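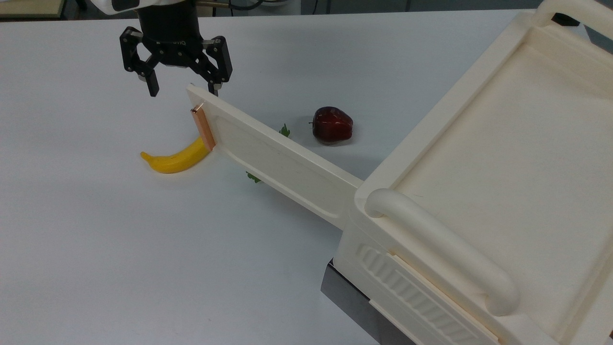
Figure 5. Cream plastic tray unit with raised rim and handle rail, on a white tabletop.

4.2 The tray unit

The second group of items in the study are trays with a rim and a built-in rail. We treat them apart from the flat serving trays in Section 4.1, as people hold them differently and wipe them differently. The unit in Figure 5 is typical of the group in its general form. It has a broad, flat inner surface set below a rim that runs round the perimeter, and a thick, rounded rail along one side. The lower side carries a panel of parallel raised slats.

Trays of this shape turned up at both sites, the day centre at Drelow and the larger care home at Grinton. At Drelow they were used mainly for meals and hot drinks. At Grinton they also held post, knitting, spectacles and whatever else a resident wanted close by, and several had not been fully cleared for days when we first visited. Staff there called them "the deep ones", and we have kept that name in the interview extracts.

The rim matters most at mealtimes. A flat tray lets a cup slide off if it is set down at a slope, and at Drelow this was the complaint we heard most often about the older trays. With a raised rim the cup stops at the edge. Against this, the rim makes it harder to slide a plate on or off, and residents with weak wrists tended to ask for help with lifting. Some staff got round the problem by serving soup in mugs. One cook at Grinton had changed to shallower plates in December and saw no reason to change back.

The rail was used in three ways. Most people took hold of it to pull the tray closer. Some rested a forearm along it while eating or reading. A smaller group hung things over it, chiefly tea towels and walking-stick loops. We had not expected the third use and had no heading for it on the first version of the recording sheet. Hsiu-ying Wu added one after the pilot visits, and the pilot sheets were gone through again so that the entries would match.

Cleaning took longer than for the flat trays. The inner surface was quickly wiped, but crumbs gathered where it meets the rim, and the slatted panels were often missed altogether. At both sites the written routine said only "wipe down trays after use". When asked to show us what they did, staff wiped the inner surface and the top of the rim, and most stopped there. Those who went on to the slats used a folded cloth or a soft brush and worked along the grooves. Wiping across them left a line of dirt in each one.

Colour also came up in the interviews, although we did not ask about it. A pale tray on a pale table was hard for some residents to make out, and white crockery on top made matters worse. Two of the day-centre staff laid a dark cloth or paper mat inside the tray for this reason. Huỳnh reports the same habit in home kitchens, where the mats were mostly chosen to match the curtains and the better contrast came as a side effect. We did not measure contrast and make no claim about how large the benefit is.

Weight limits caused some confusion. The house rule at Grinton allowed loads of up to 800 grams on a tray that was to be carried by one person, and a full dinner with a drink can easily come to more than that. In practice the rule was taken to cover residents only, and staff carried what they thought sensible. The Dralbridge guidance sheet, last checked on 3 Feb 2025, gives no figure for trays of this kind and refers the reader to general advice on lifting.

For the tasks in Section 5 the trays were cleared and wiped first, and the same tabletop height was kept throughout. Loads were made up from the crockery in daily use at each site. Where a participant asked for the tray to be turned so that the rail faced the other way, this was allowed and noted on the sheet.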